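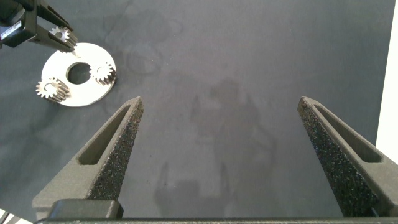
Ticket summary

Client: Mac an tSaoi Artist Management
Product: Sendgate mailing and tribute pages
Subject: Duplicate death notice and missing condolence messages, Gunora fan list
Opened by: Ailbhe Ní Chonaill
Assigned to: Ultan Nic Aodha
Status: Resolved, pending client confirmation

Reported problem

The client published a family statement on the death of Gunora's former drummer. The notice was scheduled for 9:00 a.m. to all subscribers on the fan list, with a link to a tribute page. Subscribers began writing to the client shortly afterward to say that they had received the notice twice. The client regards this as a serious matter given the nature of the message, and asks that no further mail be sent to the list without written approval.

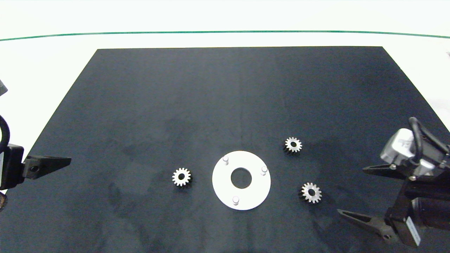 The client also reports that condolence messages left during the morning do not appear on the tribute page. Visitors see the standard thank-you text after posting, and the page then shows no new entry.

Findings

Duplicate notice. The fan list was merged in August with the list from the Lostulberg farewell concert. Addresses held on both lists were kept as separate records. In total, more than 2000 subscribers received the notice, and 241 of them received 2 copies. The send log shows one send only.

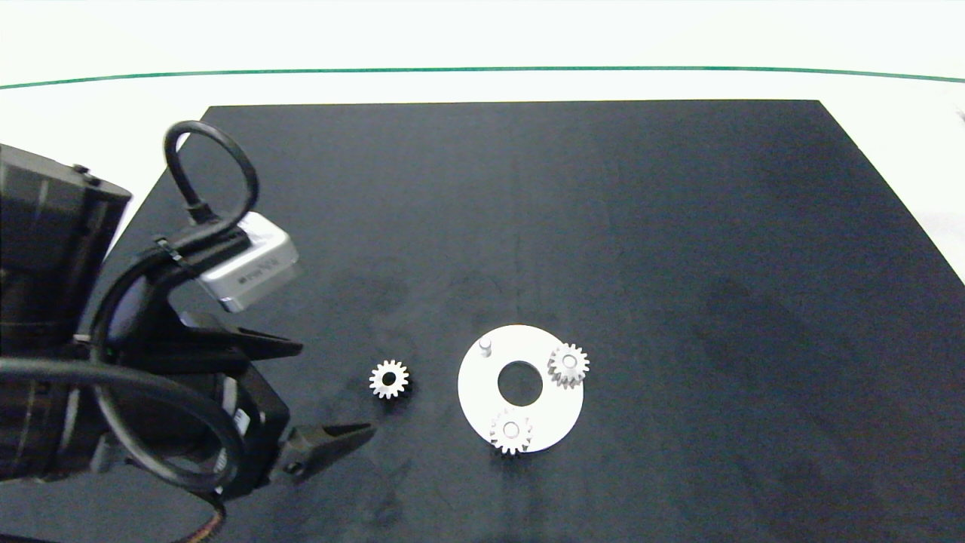

Missing messages. The tribute page had kept the moderation setting from an earlier tour page, under which every message waits for approval. No moderator had been named, so the messages remained in the queue. None were lost. The client further asked for a divider between messages. It should be a thin line like the green one running across the white tabletop, but straight and in gray, to suit the family's wishes.

Action taken

1. All outgoing mail to the list was paused.
2. Duplicate records were joined. Where preferences differed, the stricter one was kept.
3. Ailbhe Ní Chonaill was added as moderator, and the queue was released to her for review.
4. The page cache was cleared. Approved messages appeared within 20 minutes.
5. The gray divider was applied to the tribute page.
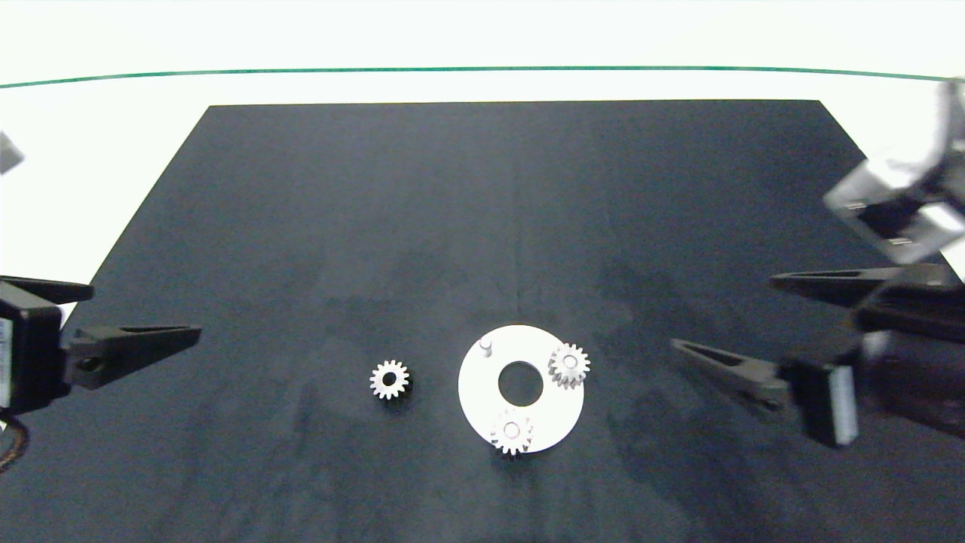

White plate with two gears mounted and a peg at the upper left.

Reply to client, 3:40 p.m.

We regret the distress caused to the family and to subscribers. A draft apology is saved in your account and will remain unsent until you approve it. Please confirm whether the tribute page should stay open to new messages after the funeral.

Ultan Nic Aodha
Sendgate Client Support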